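# Visit to the Furukawa parts workshop in Pollau

Till Harms invited our small repair club to see the workshop, and four of us went: Theophilus Alhassan, Chiharu Yagi, Gunārs Zariņš and me. I write this report for the members who could not come. I took notes on paper and I hope I read my handwriting correctly.

The building is behind the old grain station in Pollau. From the bus stop you walk up the hill, and the sign is very small, so we passed it two times. At the door we received safety glasses and a visitor badge. Gunārs had to leave his sandals in a locker and borrow shoes that were one size too big.

First we saw the store room. The workshop keeps brake parts for older cars and light vans, most of them models that a normal shop does not stock anymore. Till said there were 2,962 entries in the list on the morning of our visit. The shelves are marked by car type and then by axle, front or rear. Theophilus asked why not by size, because he does it by size at home. Till answered that customers never know the size, but they always know the car.

After the store room we went to the sorting area, where parts are laid out on brown paper before they go in a box. The paper is changed often. Brake dust and grease show on it at once, and a part that leaves a mark must go back to cleaning. I liked this simple method and I have already bought a roll for our club table. 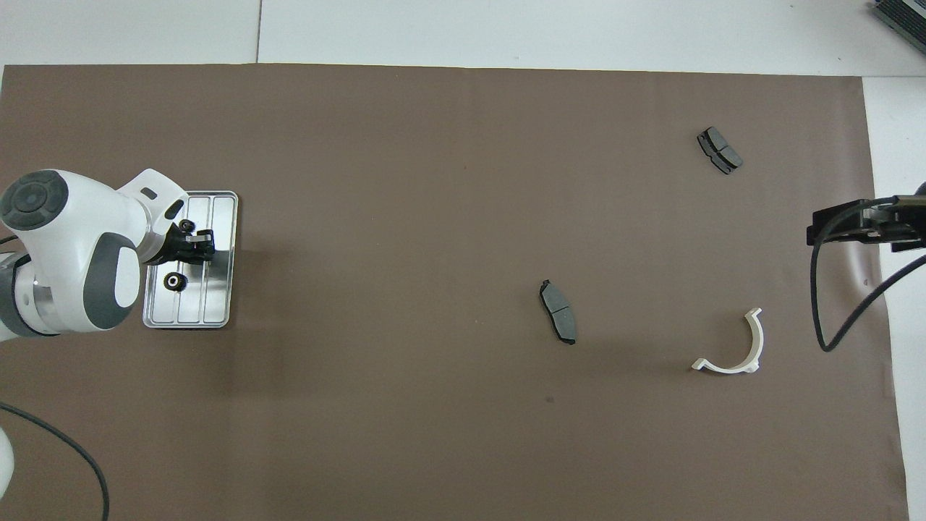

Pollau, August 14, 2026

The brake pads were the part of the visit I wanted to see most. Two gray ones were lying on the paper, each with a groove through the middle of the friction surface and a black backing plate. Till explained what they look for in a used pad: cracks beginning at the groove, a surface that shines like glass, and an edge where the friction material lifts from the plate. If they find any of these, the pad is thrown away. He was strict about this and did not want to discuss exceptions.

The small parts have a metal tray with long channels. Two small round black pieces with silver centers were on it. I thought they were bushings, Chiharu said grommets, and we forgot to ask. Near the pads was also a white plastic bracket in the form of a half ring. Chiharu made a drawing of it in her notebook, as she wants to make a similar one for the hose on her bicycle trailer.

We drank coffee in the office afterwards. The order book for April was on the wall, with 596 orders in it, and many of them went to Clalcombe. Visitors can buy parts directly, but only with the number from the old part, so please write it down before you travel. Gunārs did not have his number and went home with nothing.

The next visit is possible in spring. Groups should be small, as the passage between the shelves is narrow. Please tell Theophilus if you want to join.

Kenta Kudo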